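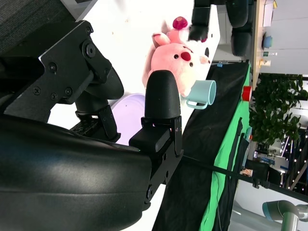

Flodarberg bought the arms in April, and Balakrishnan Iyengar, who had packed gift sets for the company by hand, was promoted to Teacher. The raise came to 20 cents an hour.

His pupil needed 3000 tries at picking up a mug. By Wednesday it had made 600 and was holding a grudge against the pig.

"It squeezes him," Iyengar wrote in the log.

"Grip force is nominal," wrote Oltov, from upstairs.

At four the arm reached past the mug and took the pig by the ear. Iyengar marked it as a failure. Then he thought of the old packing crew, all moved to Returns now, and changed it to "undecided." Oltov wrote back to say there was no such category.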